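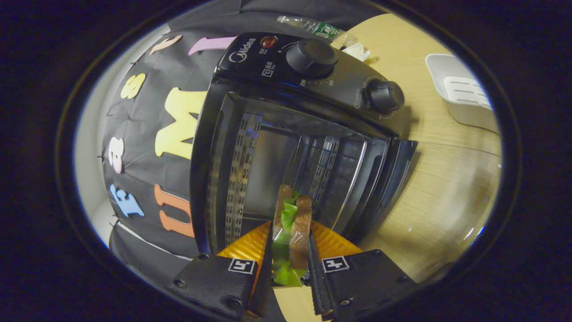 Baking in a small kitchen

June 2024

I moved into the apartment on Lernetti Street in February and it has no full-size oven. I thought I would give up bread. Instead I bake smaller loaves, and more often.

The flour comes from Rastogi, the shop two blocks over. A loaf costs me less than the bakery's, even counting the butter I put on it. I use 158 grams of water to a small loaf, a number I got from Dorota Jasińska, my old neighbor, who weighs everything. Mine used to come out flat. Her advice was to stop adding flour when the dough feels sticky and leave it alone for 15 minutes – then knead. I do that now and the dough is easier to handle.

Rye is still a problem. The last two were gummy in the middle and I ended up toasting every slice. Hemant at work says to wait a full day before cutting. I have not managed that yet.

Rolls are simpler. I make six on the weekend and freeze four. They thaw on the counter overnight and are fine for lunch with cheese or egg.

Next I want to try a seeded loaf, if the shop gets sunflower seeds back in.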